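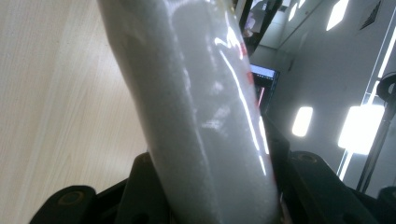
Stilcombe Beds, progress to funder
10/07/2025
Prepared by Orestis Economou

Quick one, planting window is closing and we're out most days.

Spent so far: 3,000 on soil and edging, 600 on bulbs. Receipts went over with the last claim. Still waiting on the Manolakis invoice for the stone, will foward when it lands.

Done: north bank cleared and graded. Drainage trench dug along the Lerkmont side, gravel in, fabric over. 150 shrubs in the ground, mostly viburnum and winterberry. Mulch on the upper half only.

Not done: lower path. Clay is worse than the survey said and the plate compactor just skates on it. Want to cut steps into the slope instead of a ramp down to the shed, ramp stays at the main gate. Need your OK on that before we order timber.

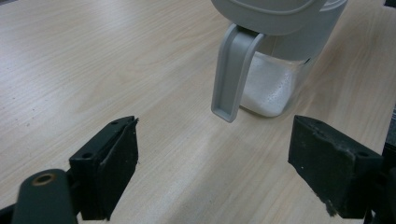 Pitcher above the table.

Deer got into the hostas twice. Taller netting quoted at 923 from Plonatell, not in the orignal budget. Could come out of contingency if you agree.

Next: finish mulch, bulbs along the wall, water lines drained before frost. Pruning and replacements in February. Next claim goes in once the path is settled.

O.E.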